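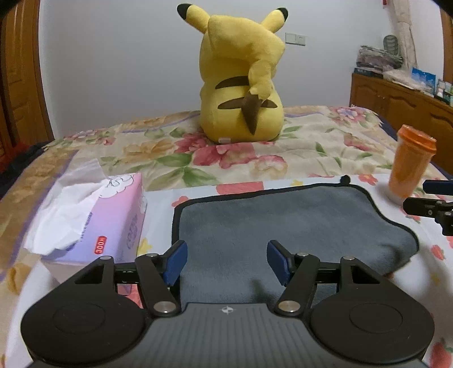 Stader Quilted Bedspread, Queen Size: Review After One Winter

April 24, 2021

I bought the Stader quilted bedspread last August to replace a comforter that had gone flat. I wanted something I could use alone in warm weather and over a blanket in cold weather, and I wanted to be able to wash it at home. I looked at three: the Stader, the Rokari Classic and the Evidley cotton throw set. The Rokari was dry clean only, so it was out. The Evidley comes with two matching pillow covers and costs a little less, but my sister has one and the stitching has started to come loose at the corners.

Stader sells this in plain colors and in several flower prints. The plain ones were sold out in queen when I ordered, so I got a print. I got used to it faster than I expected.

Size and fit

The queen hangs evenly on both sides of a mattress of normal depth. Mine is 14 inches deep and the edge covers the side of the mattress and most of the box spring. If you have a thick topper, go up to the king. It does not reach the floor and is not meant to. There is enough length at the top to fold over the pillows, though I don't bother.

Fabric and filling

The label says cotton on both sides with a polyester fill. The cover felt stiff out of the package and had a slight smell from the plastic bag. One wash took care of the smell. The stiffness took four or five. It is now soft, but it's still a crisp kind of fabric, and people who like a brushed or fleecy feel will not like it.

The filling is thin. On its own it is right for a room in the high sixties. From December on I had a wool blanket under it, and on the coldest nights I added a second one. Stader calls it an all-season quilt. I would call it a three-season quilt.

Washing

I wash it every third week on cold, gentle cycle, and dry it on low. It fits my home washer, which is a mid-size front loader, but it fills the drum. A small top loader would struggle. Drying takes two full cycles, and I take it out and turn it over in between or the middle stays damp.

The instructions say not to use fabric softener. I used it once by mistake and saw no harm.

Shrinkage was a bit over an inch in length after the first wash and nothing since. The colors have held up. There is a little fading along the fold where it gets sun from the window in the afternoon, and you would have to look for it.

Wear

The quilting lines are all intact. One seam on the edge opened for the length of a finger in February, and I closed it by hand in a few minutes. The fill has not moved or bunched. There is some pilling on the underside near the foot of the bed, none on top. I have a cat who sleeps on it and her claws have pulled a few threads, which I trimmed.

Price and returns

I paid full price from the Stader website. It was on sale two weeks later. I wrote to ask for the difference and they refunded it to my card without an argument, so that is worth trying. The return window is 30 days and the quilt has to be unwashed, which makes it hard to judge the feel before you commit.

Compared with the Yin

My spare room has a Yin quilt that I bought some years ago. The Yin is heavier and warmer and the stitching is closer together. It is also slow to dry and too big for my washer, so it goes to the laundromat twice a year. For a guest bed that's fine. For a bed I use every night I prefer the Stader.

I would buy the Stader again, in a plain color if they had it. Four stars. I took one off for the seam and for the "all-season" claim.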